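Section 4: Sorting and folding on the bed

If you've come straight here from the parts list, go back and do Section 3 first, the one about clearing the wardrobe shelves. I know, I know. I skipped it myself the first time and ended up with a lovely tidy pile and nowhere to put it.

Everything in this section happens on the bed. I've tried a table, the floor and the top of the dryer, and the bed wins because it's the right height for my back and there's room to spread out. You'll want the Carine shelf dividers from the kit, the Ravness folding board, and the two canvas bins if you bought the bigger set. The Tiedemann hangers don't come in until Section 5, so leave them in their sleeve for now (they tangle!).

Before you start

1. Make the bed. Properly, with the quilt pulled flat. A lumpy surface gives you lumpy folds, and you'll lose socks in the wrinkles.

2. If you like a throw or a spare blanket on top, push it over to one edge. I leave mine there for the delicate stuff.

3. Open the curtains. You need daylight for this, more than you'd think, and I'll get to that in the part about dark clothes.

4. Check your hands. Hand cream and black cotton are not friends.

Note: if your quilt is an old one or has raised stitching, put a flat sheet over it. The folding board has slightly rough corners and mine caught a thread once.

Sorting

5. Tip everything out in the middle of the bed. All of it. Yes, even the bag you've been ignoring since February.

6. Pull out the towels first. They're the bulk of most loads, they're easy, and you'll feel like you've gotten somewhere.

7. Pull out anything patterned or striped next and lay it to one side. These are quick to spot, so it only takes a minute.

8. What you have left will mostly be the dark things. Leave them in a heap for now and don't try to sort them while they're tangled together.

9. Small fuzzy or knitted items go on top of whatever pile is nearest and get dealt with last. They shed on everything, so don't bury them in the middle.

Caution: feel every item before it goes in a pile. Seams and waistbands stay damp long after the rest is dry. One damp waistband shut up in a wardrobe will make the whole shelf smell, and then you're back at the washing machine.

Folding the towels

10. Lay the towel out with the label side up, long edge toward you.

11. Fold it in thirds the long way. Smooth it with your forearm, it's faster than your hand.

12. Fold it in half, then in half again for a hand towel or in thirds for a bath towel.

13. Stack them with the rounded fold facing out. I went back and forth on this for ages, but the folded edge looks neater and it's easier to grab one without dragging its neighbor along.

The Carine dividers are 300 mm tall, so that's your limit for a stack. I stop well short of it. A tall stack leans, and once it leans you'll be refolding the bottom half every time somebody takes a shower.

Note: white towels pick up lint from dark clothes like nothing else. Keep a gap between the two piles if you can, and if you can't, fold the towels first and get them onto the shelf before you touch the darks. A quick shake out of the window works for anything that's already fuzzy.

Folding the dark things

This is the part people write to me about. Black leggings, black T-shirts, black sweaters and black whatever-that-is all look exactly the same in a heap, and you can burn a whole evening on it.

14. Take one item at a time from the top of the heap and hold it up to the window. You're looking for the neckline or the waistband. Once you've found that you know what it is.

15. Drop it in one of three spots: tops, bottoms, or "needs a hanger." Don't fold yet!

16. When the heap is gone, start with the tops. Place the Ravness board at the neckline, fold in the left side, then the right, slide the board out and fold up from the hem.

17. For bottoms, skip the board. Lay one leg over the other, tuck the seat in so you have a straight edge, and fold in thirds from the ankle.

18. Drape the hanger items flat over the end of the bed or across the clear side. Don't ball them up, you'll just be ironing later.

If you have the older board with the hinge on the left, swap the sides in step 16. The item number is on the back: 194 is the old one, 1581 is the new one. They both work fine, and I still use my old one most weeks.

Moving it to the wardrobe

19. Carry one stack at a time with a flat hand underneath. I've dropped enough armfuls to be firm about this.

20. Put towels on the lowest shelf you can reach without crouching, tops at eye level, bottoms just under them.

21. Slide a divider in between each stack and press down until it clicks. The Sollau shelf clips are a bit stiff when they're new. Push from the back, wiggle, and they'll go.

Caution: if your wardrobe has mirrored doors, open them all the way before you come over with your arms full. They're heavier than plain ones and they roll back if the track isn't level. Keep your fingers on the frame, off the glass, both for safety and because you'll be the one polishing it.

Each shelf with clips is good for roughly 120 towels' worth of abuse before the clips need tightening, by which I mean I check mine every couple of months and it's usually fine. A quarter turn with the little key does it. Don't overtighten, the thread is plastic.

If something isn't working

Stacks slide forward when the door opens: the shelf is tipping. Put a felt pad under each front clip.

Folds come out wider at the bottom: the board is sitting too low. Move it up so the top edge touches the collar seam.

You can't find the second sock: look inside the towels, then inside the sleeves of the sweaters. Then check under the blanket you pushed to the edge in step 2.

The pile is getting bigger: stop washing things for a day. I mean it, you're allowed.

Leftovers that don't belong anywhere go in the smaller canvas bin, and that bin gets its own session in Section 6. Don't try to deal with it tonight. Put the lid on, shove it at the foot of the wardrobe and go have your tea.
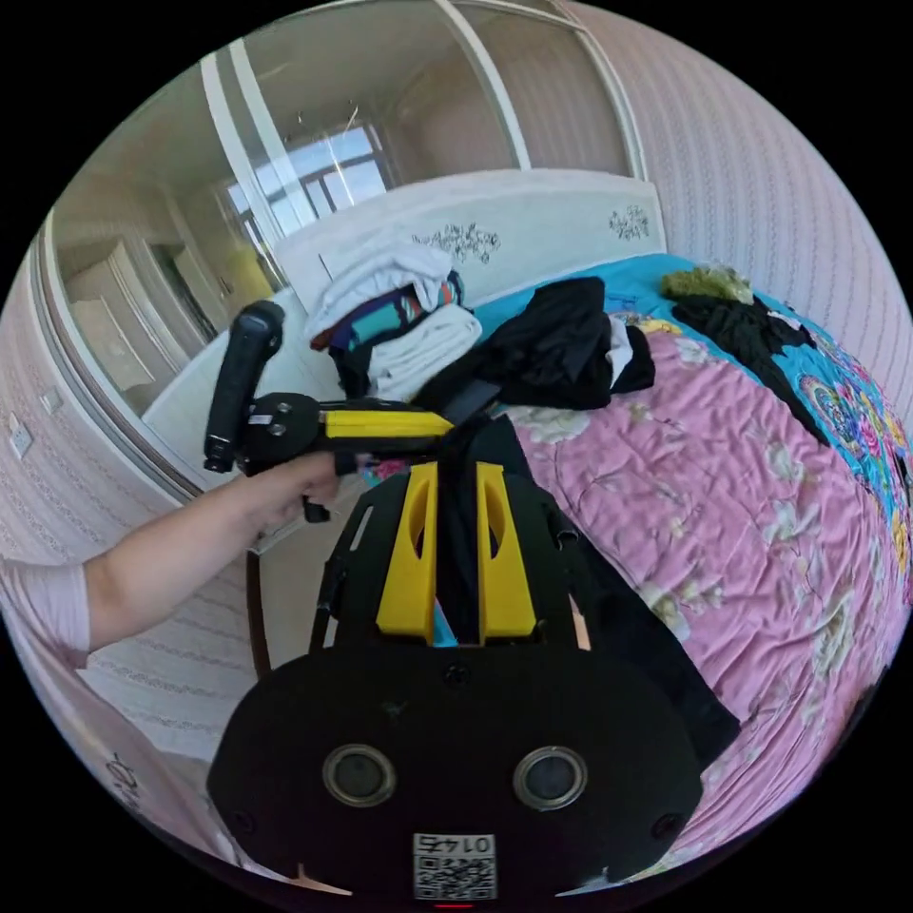
One more thing on the canvas bins before you move on to the hangers. The lids are not the same size, even though they look it, and the one with the double seam goes on the bigger bin. If yours won't sit flat, swap them over and try again before you write to ask for a replacement.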